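4. What people call their dishes

I came to this part of the project thinking it would be the easy one. We had the word diaries from Trenlow, 3523 entries in all, kept by 20 households through the month of April, and I figured I could sort the dish words into plates, bowls and cups in an afternoon and get on with the verbs (the verbs are what I really love, see Section 5). Well, I was still sorting two weeks later!

The trouble starts with color. In 2134 of the entries the writer used a color word somewhere near the dish word, and in a lot of those the color was doing all the work. People wrote "the blue" or "my pink" and left it there, so I had no idea if I was looking at a bowl or a plate. Lakshmi Arumugam, who coded the second half of the diaries with me, started a separate pile for these and called it the blues pile, and the name stuck, even for the greens.

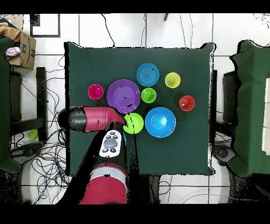

36

Figure 2. Plastic dishes in mixed colors on a dark green cloth.

Color-only names bunch up in families with young kids, and they hang on longer than I would have guessed. One mother wrote "the purple" for a plate all month long, and her youngest was already in high school. Metal and glass dishes hardly ever get this treatment. They go by size, or by who gave them ("Aunt Jo's"), or by what goes in them, and here I had to give up on my first coding sheet, because "the soup one" could be pretty much anything with sides.

I should say something about shades. My coding sheet had a single line for blue. The diaries had sky, navy, "light", "the other blue" and, in one house, "Monday blue", which I never did get explained to me. Catherine Lamont argued early on that I should keep every shade as its own term, and I argued back that we'd drown. We settled on keeping a shade whenever the same household used it on at least two different days. I still think it was a fair deal, though it threw out some very pretty words. 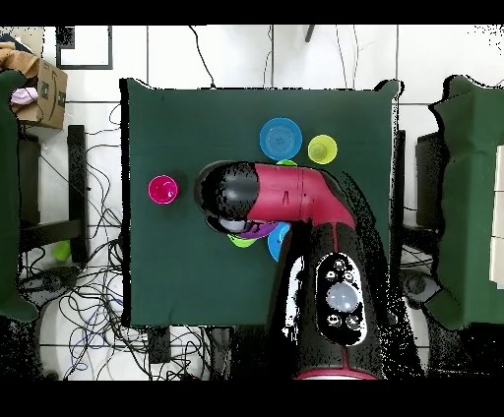
Does a color-only name mean the same thing to everyone in the house?

Mostly it does, at least among the people who eat there every day. Guests and visiting grandparents get the longer form, with both the color and the kind of dish, and several diaries show a person switching between the two within one meal.

That switching is the part I'd like to chase next. In the Jandthorpe pilot (a much smaller set, and with a messier diary form, my fault) the long form came out mostly when somebody was annoyed: "the green cup, I said." I can't tell from a written diary how often that happens in Trenlow, since people tidy themselves up when they write things down. A few didn't, bless them. One household filled up to four lines a day with nothing but an argument over a missing yellow cup, and I coded every line.

There's a simple objection to all this, and I heard it at our first reading group. Maybe people leave off the noun because they're pointing. Kartha's coding notes allow for that, and I've followed them by marking any entry that mentions a hand, a nod or a shelf. Taking those entries out makes the blues pile smaller, but the pattern with young kids stays put.

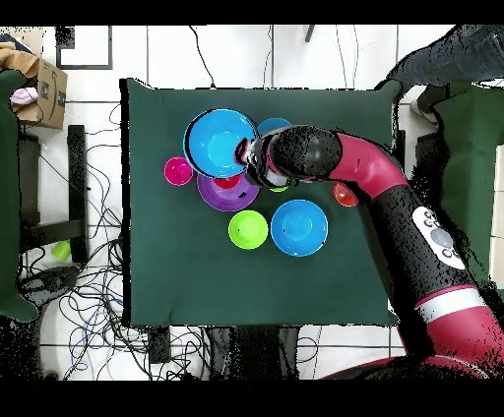
Divya Achari wrote back on the draft that bowls were getting a raw deal from me. Her point was that a plate is a plate in most kitchens, while a bowl may be a dish, a basin or a cup depending on who is talking, so a color is the one safe thing to say. She'd like the counts split by kind of dish before anyone talks about children at all.

I've started on the split, and the bowls do look different. The numbers for cups are thin, though, and I've left them out of Table 3 until Lakshmi and I have coded the last of the unclear entries a second time.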